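Oment gripper trial – progress report, March

Work this period covered the second gripper comparison on the Giltitside arm. The Moroz two-finger unit and the Katetti soft gripper were each run at three closing speeds, for a total of 2,009 logged grasps. Controller firmware was frozen throughout. Cycle time for the Katetti unit remains 18 percent longer, mostly in the release step. 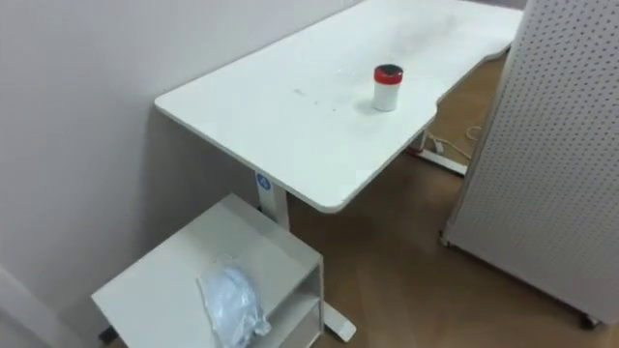 Head camera calibration was repeated after the mount was stiffened, and 16 poses are now stored. Low contrast is still the main source of missed detections. A white container on a white desktop is segmented reliably only at its red lid, and the grasp point is pulled upward as a result. A further 200 grasps with a revised threshold are planned for April.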